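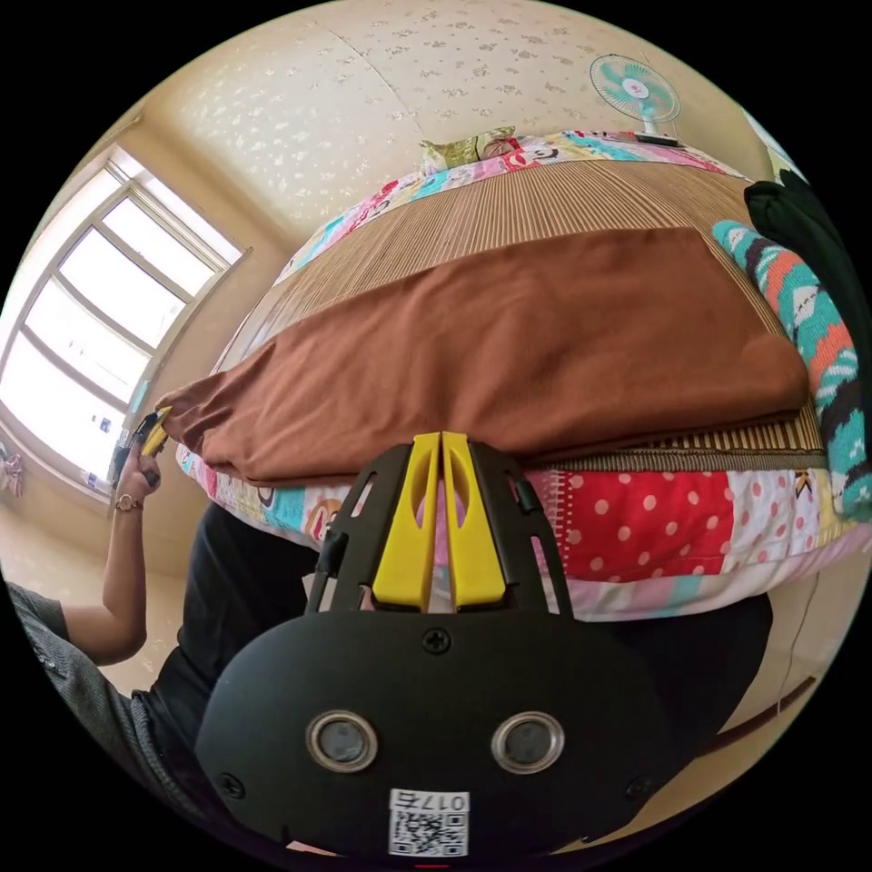

*Slide 1. Hand-held gripper, yellow fingers, folded brown cloth on a sleeping mat. Number 017右 on the sticker.*

**Speaker notes: Two Grippers and a Bed**
Wed 24 October, Grulla room, after the coffee break

Leave slide 1 up while people sit down. Don't start talking over the door.

**Opening (keep it short)**

Hello. I compare grippers for a living, and my parents think I work in bedding. After April I can see their point.

Point at the two round lenses on the black plate. Point at the slots through the yellow fingers. Those two features are most of the talk. The quilt will get more questions than either of them, and I'm prepared for that.

The second gripper is at lower left, in a raised hand with a wristwatch. Same yellow fingers. People miss it the first time because the quilt has cartoon faces on it.

**What we were trying to find out**

Burnska asked a simple question: which hand-held gripper should we buy more of? They had two candidates, which I'll call by the names we used in the lab.

- Wesness: yellow fingers with a long oval hole through each one. This is the one on the slide.
- Cairns: flat pads, stiffer, a nicer trigger, and a much nicer box.

I came in favoring Cairns. Say this out loud, early. Somebody in the room will remember that I gave a talk last year on how good stiff fingers are.

The task was bed-making. Fold a cloth, unfold a cloth, lay it straight, pick up a corner that has slid off the side. We chose it because cloth is where grippers go to be humbled. Blocks make everyone look competent.

(Pause. If there's a laugh, good. If there isn't, carry on as if none was expected.)

**Setup, fast version**

One operator, one gripper in each hand, a real bedroom with somebody's real patterned quilt. We ran 83 trials with each type. An early plan called for more, and then the operators' forearms had an opinion.

Each trial had a limit of 20 seconds per fold. A fold counted if the edges met within two fingers' width. Yes, human fingers. Whose? The same person's, every time, which is the kind of calibration standard I can afford.

If asked why not a proper arm: we did that later, on a bench, with a square towel. It's in the last section. Don't get pulled into it here.

**Slide 2: the table of results**

Let them read it. Count to five.

Cairns was faster at closing. It also missed more. On thin cloth the flat pads tended to shut on top of the fold and slide along it like somebody trying to pick up a coin in mittens. Operators fixed this by pressing down harder, and then we had a grip and a dent in the mattress.

Wesness was slower and duller, and it got the corner. The fingers give when they meet the bed, so you can come in at a bad angle and still end up with cloth between them. Operators came in at a bad angle a lot. I have watched all of it.

The number people will photograph is failed first grasps: 9 for Wesness, and more than double that for Cairns. I'd like them to also photograph the line underneath, where it says one room, one bed, one week. They won't.

**Slide 3: the sleeping mat problem**

This one deserves its own slide and I will fight anyone who wants to trim it.

Go back to slide 1 for a second if the clicker allows. Look at the woven mat. It has fine ribs running across the bed from front to back. Drag a fingertip along the ribs and nothing happens. Drag it across them and you find every single one.

Cairns pads have a square front edge. Across the ribs, that edge chattered. You could hear it, and the logged finger position turned into a little comb. Wesness fingers chattered too, just less, and they recovered when the operator lifted slightly.

We only worked out what was going on after blaming, in this order:

1. the trigger spring
2. the logging rate
3. the operator
4. the other operator

The mat was fifth. I have apologized to items three and four.

Practical advice: write down which way your surface runs. We had to go back through our notes and guess, and guessing is a poor use of notes.

**Slide 4: cameras**

Big slide, small amount of text. Stand on the left so I don't block the plot.

Bright window on one side of the room. You've seen it on slide 1, it's the part where the outdoors has gone white. Both kits had trouble when the wrist swung toward the glass. The exposure dropped, the cloth went dark, and by the time it recovered the fold was over.

What we tried:

- Fixed exposure. Worked until a cloud came over. Then it didn't.
- Auto exposure with a slower response. Better. This is what we kept.
- Closing the curtains. Suggested by everyone who wasn't in the room. Makes the data lovely and tells you very little about bedrooms in the daytime.

Patterned fabric turned out to be easier to track than plain. The loud quilt was a gift. Plain brown cloth gives the tracker almost nothing to hold on to except a few soft creases, and creases move. If you want your tracking numbers to look terrific, use the ugliest blanket you own. If you read a paper with terrific tracking numbers, ask to see the blanket.

**Slide 5: things the operators said**

Read three of these at most. Voices optional, probably unwise.

- "The nice trigger is nice for ten minutes."
- "I stopped looking at the fingers, which I guess is good."
- "It's like salad tongs." (Wesness)
- "It's like worse salad tongs." (Cairns)
- "Can we do the blocks again?"

The second is the one I care about. With Cairns, people kept checking where the tips were. With Wesness they looked at the cloth. We have no good measure for that and I'm not going to pretend the questionnaire is one.

**Slide 6: left and right**

Label your units, and label them so they can be read in a hurry. The sticker on slide 1 has a number and the character for "right" above the code. A character you can read from arm's length saves you from what happened to us on day two, when a pair got swapped and every recording had the left hand's motion filed under the right. The software was perfectly happy. The replay looked like a person folding a blanket inside out.

We threw that day away. I've been told it could be rescued by mirroring. I've been told this by people who didn't offer to do it.

**Slide 7: on the arm**

Both finger sets, mounted on the same arm, same controller, square towel, bench. Smaller gap between the two than in the bedroom. The controller doesn't get tired and it doesn't come in at bad angles unless you ask, so the forgiving fingers had less to forgive.

This is the slide where a Cairns fan will put a hand up. Fair enough. If all your work is on a bench with a good controller, the stiff pads are fine and you'll enjoy the box. Force control helped Cairns a lot more than it helped Wesness. I'd want to see it on a thick blanket before promising anyone money.

**Slide 8: what we bought**

Wesness. Then say what would change my mind: a Cairns pad with a rounded front edge, tested across the ribs of a mat. We filed one down by hand and it looked promising for an afternoon, until the pad split.

Still open:

- Fingertip wear. The yellow material scuffs and I don't know when scuffed becomes worn out.
- Thick quilts. Neither type could pinch one cleanly through all the layers.
- Whether the finger holes matter for grip or mostly for weight. I have a theory and no data, so it stays in my pocket.

**Questions I expect**

*Why only one bed?* Budget. Also, have you tried borrowing a bed?

*Did you randomize the order?* Yes, after the first morning. The first morning is excluded and the slide says so in small type. Make the type bigger before Wednesday.

*Can we have the data?* Soon. Don't say a month.

*Where is the quilt from?* I don't know. I have never known.

If time runs short, drop slide 5 and keep slide 3.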